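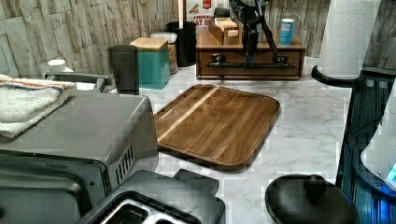
Fonton's kitchen arm can be bought outright for $3,000 or leased through Cikimitz for a $700 setup fee plus a monthly charge. The lease includes a home visit, and that visit goes better if the counter is ready. These tips come from two setups, one with the technician and one without.

## Before the arm is switched on

- Pick one work area and keep the cutting board in it. The arm learns the counter from a fixed layout, and a board that wanders around means teaching it again.
- Leave 30 inches clear above the counter. Check for hanging utensils as well as cabinets.
- Wipe the counter and dry it. Crumbs under a board make it rock when the gripper presses down.
- Push cords to the back.

Drawers take the most practice. A bar handle that stands away from the drawer front gives the fingers somewhere to go. Small round knobs are harder, and flush pulls don't work at all with the standard gripper. If a drawer sticks, rub a candle stub along the runners first. The arm stops when it feels too much resistance, and a sticky drawer is enough to trigger that.

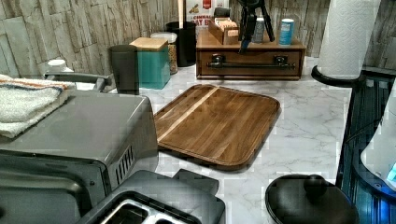

*Photo: Desham Home Service, Lyons*

## Canisters and jars

Tall containers belong at the back, short ones in front. Square canisters with wooden lids are easier to grip than round glass, but lift the lids off yourself the first week. The arm's default grip is firm – turn it down one step for wood and two for anything breakable.

Labels should face the work area. The software does read plain printed words, though it gave up on my handwritten ones. Salt and pepper in matching containers are fine as long as the names are easy to read.

Tea is a good first job to teach. The packets are light, nothing spills, and a dropped one does no harm. Stand them upright with their top edges showing and don't pack a compartment tight,
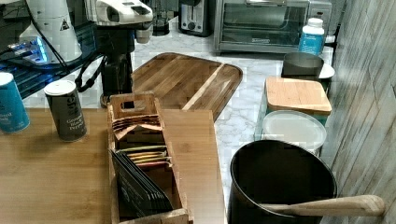
or the fingers will come up with a handful. Foil envelopes slip more than paper ones. Put those in the front compartment if your organizer has one.

Keep heat out of it. Fonton's manual rules out open burners, and I would add the top of a toaster oven after a long bake. Wait for the metal to cool before the arm works beside it.

## Cleaning

Use a damp cloth with a drop of dish soap on the white housing. Never spray it. Check the cable straps once a month and tighten any that have slid down. Cables need some slack at the joints, so don't strap them flat.

## Buy or lease?

Lease first if your kitchen is small. The arm takes up more room than the brochure suggests, and you may want it gone when you roll out dough.
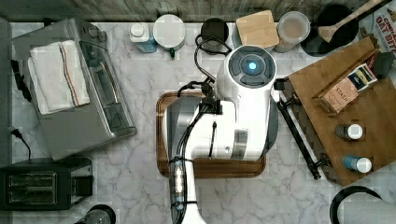 **Brodie McAlister:** I leased one in January and sent it back in the spring. It did the tea and the drawer fine, but I was moving it every time I needed to cook for company. The wall bracket costs extra and I wish I had asked about it on the first visit. The tip about the candle stub works on regular drawers too.

The bracket is on the Cikimitz price list under accessories. Have the technician find the studs before you order it.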